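Reader giveaway

A reader giveaway is a promotion in which an author, publisher or book blog offers a prize to people who take some small step connected with a book. Common steps are joining a mailing list, leaving a comment or posting a review. Prizes range from a signed copy to gift cards, jewelry and beauty products. Most giveaways are run online and are tied to a release date or a holiday.

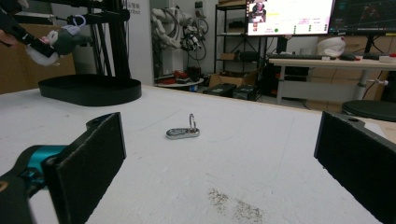 The form grew out of the mail-in drawings once printed on the back pages of paperback romances. Readers cut out a coupon and sent it to the publisher with a stamp. Blogs took over the practice when it became cheap to collect entries through a comment box.

Rules

Most hosts post the rules under the prize description. These give the closing time, the countries allowed, the minimum age and the way the winner is picked. A random drawing is the usual method. Many retail sites bar reviews given in return for a reward, so hosts often accept a newsletter sign-up instead.

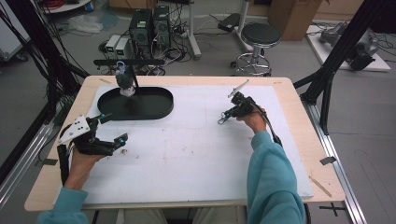 Multi-author giveaways pool the cost of a larger prize. Each author pays a share and gets the full list of new subscribers. The Oncombe Spring Hop, a yearly event for small-press romance and mystery writers, drew 2805 entries in its largest year, with a prize worth $310.

Shipping

Postage is normally paid by the host. Prizes sent abroad may be held for customs fees, and many hosts limit entry to one country for that reason.

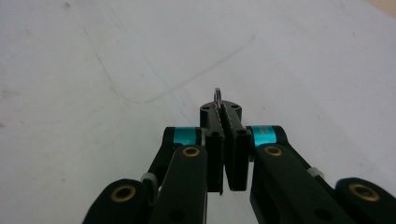 Does a person have to buy the book to enter?
In most giveaways a purchase is not required, and the rules usually offer a free way to enter, such as an email or a postcard.

Results

Winners are contacted by email and have a set time to reply, after which a new name is drawn. Hosts differ on whether the winner's name is made public.

Sample notice

The text below ran on the Elis Books blog. 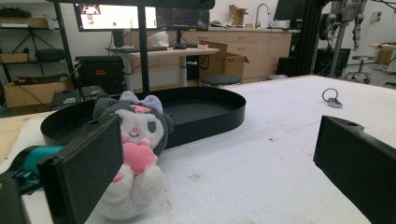
PRIVMONT, September

The fall giveaway is open to all newsletter readers. Entries close Friday at 9 p.m. There are 2 prizes, each a signed paperback and a nail care set. The list is capped at 700 entries.

See also

Blog tour
Advance reader copy
Street team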